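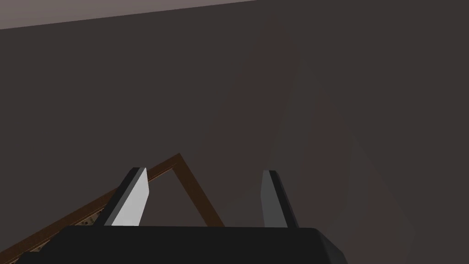 Skomeck opened its image-inspection lab to customers and trade press for one afternoon in May. The company sells defect-recognition software as a hosted service, with a smaller on-premises product for plants that will not send pictures off site. The visit covered the labeling room, the server room and a test line, in that order. I was in the second group, which started at 1:30 p.m.

Jhun Cabanatuan, who runs the labeling team, took the first session. Customer pictures arrive in batches of 400. Each batch is labeled twice by different people, and the two sets are compared by script. Any picture on which the labels disagree goes to a third person, who sees both answers but not who gave them. Cabanatuan said the disagreement rate is the number he watches most closely. A batch that goes above the limit is returned to the customer with a request for a clearer definition of the defect. The usual trouble is a scratch that one plant rejects and its sister plant ships.

The labeling tool is built in-house and runs in a browser. It has keyboard shortcuts for every class and no undo beyond the last action. One visitor asked about the missing undo and was told it is on the list for the fall release.

The server room was viewed through the door. Skomeck owns 40 graphics cards and rents more during retraining. Small customer models are retrained overnight. The base model, called Pascual, is retrained twice a year, and customers may stay on the old version for two releases. Cooling is by ordinary room units, and the door was kept shut during our visit apart from the few minutes needed for questions.

The test line was the longest stop. It is a short conveyor with a camera housing and a reject gate, set up to run stamped brackets supplied by Stellton, an early customer. Quentin Baudry, the applications engineer, ran the demonstration. He loaded a model trained on 65 pictures of good parts and no pictures of bad ones, then fed a mixed tray. The gate rejected the bent brackets and passed the flat ones. It also rejected two good parts with oil on them. Baudry put the oil rejects back through after wiping them, and both passed. He said the fix in production would be either a wash step ahead of the camera or more oily parts in the training set, and that Stellton had chosen the wash.

Response time was given as 65 milliseconds per part on the local unit. The hosted service is slower and depends on the plant's connection. Skomeck does not recommend it for any line with a reject gate. Most hosted customers use it for incoming goods checks, where a delay of a second or more does no harm.

Pricing came up in the last half hour. The hosted service is billed per thousand pictures, the local unit by yearly license. Jeretti, the reseller that handles smaller accounts, had a table near the exit with printed rate sheets. The sheets did not list the cost of labeling, and the Jeretti representative said it is quoted per project.

Parking is behind the building, entered from the side street. Visitors need closed shoes for the test line area. Slides from the labeling session are to be sent to everyone who signed in at the front desk.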